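Workshop > Builds > Two-arm bench > Cable handling

182 shares | 40 comments

Every forum thread on two-arm builds tells you cable handling is the easy part. I don't believe it, and after a winter of evenings with the Irnia pair at the Cavham shared workshop I trust the claim even less. Read this before you print a single bracket. 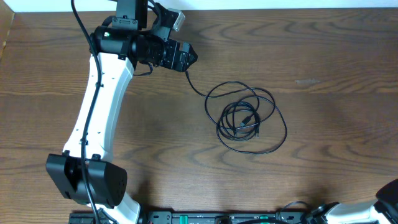
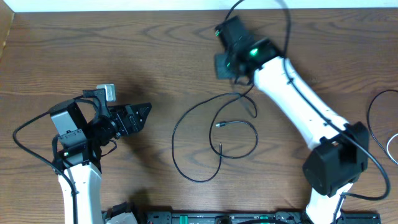

Same table, seen from down at the gripper:
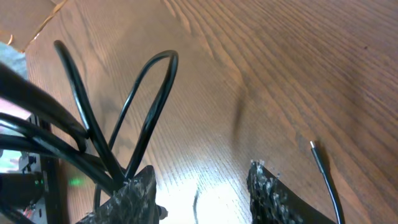
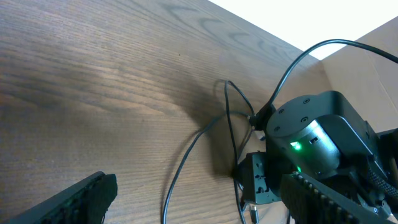 Cable routing is where most home builds go wrong, and the usual advice (buy a drag chain, clip it on, done) was written by people selling drag chain. A chain wants to bend in one plane. A wrist doesn't. What I do is plainer: hold the cable against the long white links at several points, and leave it free where it has to pass a joint. You can see the slack arcing out at the wrist before the cable settles along the arm. It looks untidy. I've stopped caring.

Step 1. Power off and put the arm in its worst pose, elbow folded, wrist turned as far as it goes. Measure slack there. Measuring with the arm out straight is how you pull a plug out of a motor.

Step 2. Fix the cable at the middle of each link first, then work toward the joints. Stop well short of the housing on both sides. The Nevska guide says to tie right up against the motor. I tried that in February and had a chewed jacket by the end of the month.

Step 3. Move every joint by hand through its full travel, one at a time, then two together. Watch the cable and ignore the arm. If a loop can reach the fingers, it will get there sooner or later, so shorten it now.

Step 4. Power up at the lowest speed your controller allows and run 40 slow cycles. Stop at 6 and look, then carry on. Plenty of write-ups skip this and blame the motor later.

Step 5. Only now try handling loose cable with the grippers. Start with one thin lead laid flat. A heap of black loops on dark wood is a miserable first test — hard for you to read and probably worse for whatever vision code you downloaded. The Mridha demo script assumes a plain pale surface, though you have to dig through the comments to learn that.

A green light on a motor isn't proof the wiring is good. I've had one stay lit on a joint that dropped out whenever the elbow folded. Wiggle the plug while the arm holds a pose, and do it again after a week of use.

1,059 views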